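Search this site
Enter keywords Go

In praise of the everyday bowl

May 3, 2019

I have eaten some 1,000 breakfasts out of the same bowl and I'm still pleased to see it every morning. It cost 2 dollars at the church fair in Brullen, it holds exactly enough porridge, and it has outlasted a dinner set I was given for my wedding and was always too nervous to use.

I love plates, I really do, but a bowl is the friendliest thing in the kitchen! You can carry it to the couch. You can eat from it on the back step with a blanket over your knees (my favourite spot from November on, cold or no cold). Soup, noodles, cereal, leftover curry, peaches and cream — it takes the lot, and you only need a spoon.

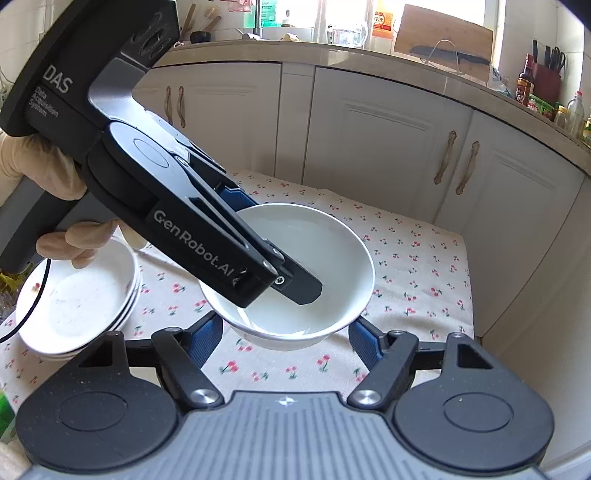 My grandmother's house in Flidden had a tall cupboard full of good china, and we saw it at Christmas and at funerals. The rest of the year the seven of us ate from odd bowls stacked beside the stove. Guess which ones my cousins and I fought over when the house was sold? I came home with two of the odd ones and felt I'd won the lottery.

So my plea is a simple one. Take the things you're saving and put them where you can reach them. Use the nice tablecloth for toast. If a bowl gets chipped, grow a succulent in it and go hunting for another, because the hunting is half the fun. The seconds shelf at Skasten Pottery has kept me happy for six years, and I have never left without something wobbly and wonderful under my arm.

I know some of you will want everything to match, and a matching set does look lovely in a row. But lay a table with odd bowls and watch your guests choose. They pick one up, turn it over, change their minds, and start talking before the soup is even hot.

Comments (3)

porridgefan: Mine is brown and ugly and I would save it from a fire.

Asamoah: We still use my mum's good plates only at Christmas. Getting them down tonight!

teatowel62: Is the Skasten seconds shelf open in winter?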